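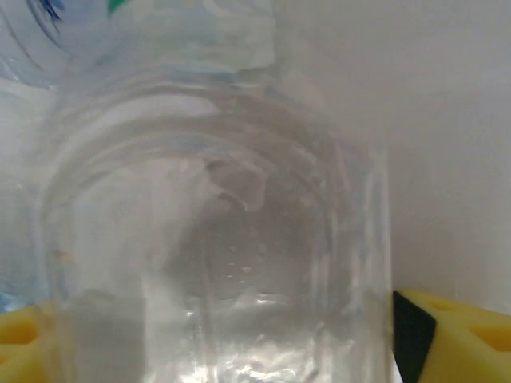

Chapter 2
Water on the Move

Think about the last glass of water you drank. Before it reached your kitchen it may have fallen as snow on a mountain, seeped through gravel, sat in a lake for years, and traveled miles through a pipe buried under somebody's street. Water is one of the greatest travelers on Earth, and in this chapter we get to follow it!

We start with a place. Erklow is a small town at the bottom of a long, narrow valley. A creek called the Enache runs down that valley from a ridge named Fustside, and for most of the town's history people simply dipped their buckets in it. The creek was cold and clear in spring. By August it was often a string of warm pools, and families had to walk a long way upstream to find any that were fit to drink from. Where had all the water gone? Nothing had dammed the creek. No one had drained it. The answer was under people's feet the whole time, and it is the reason we will spend so much of this chapter talking about dirt and rock.

When rain falls on Fustside, part of it runs straight downhill over the surface. Scientists call this runoff. Part of it is taken up by roots and goes back into the air through leaves (a single big oak can move an astonishing amount of water on a hot afternoon). The rest sinks. It slips between grains of sand, fills tiny gaps in the rock, and keeps going down until it reaches a zone where every gap is already full. The top of that full zone is called the water table. When the water table is high, it feeds the creek from below. When it drops, the creek can lose water into its own bed and shrink away, even though there is plenty of water just a short dig beneath it.

Once the people of Erklow understood this, they stopped chasing the creek and dug wells. The town now has 1,711 residents, and nearly all of their water comes from a layer of gravel known locally as the Plamora beds. Rock or gravel that holds water and lets it pass through easily is called an aquifer, a word you will meet again and again from here on.

Some of the water in the Plamora beds fell as rain last winter. Some of it, deep down, has been there for more than 2,000 years. Imagine that! Two neighbors on the same street, with wells of different depths, can be drinking rain from completely different ages of human history.

What you will learn in this chapter

How the sun and gravity keep water moving between the sea, the air, and the land
Why sand lets water through quickly and clay hardly lets it through at all
How to read a simple map of the water table
What happens to a creek when wells are pumped faster than rain can refill them

Words to know

aquifer
evaporation
groundwater
recharge
runoff
water table

Before you read

Find out where the water in your own home comes from. It might be a river, a reservoir, a well, or a mix. Write the answer in your notebook along with one thing you would like to know about it, and keep the page handy. You will need it for the mapping activity at the end of Section 2.

Section 1: The Water Cycle

Every drop on Earth is part of one enormous loop, and the sun does most of the heavy lifting. Sunlight warms the surface of the ocean, and water rises from it as an invisible gas called water vapor. The salt stays behind. High in the air the vapor cools, gathers on specks of dust, and turns back into droplets small enough to float.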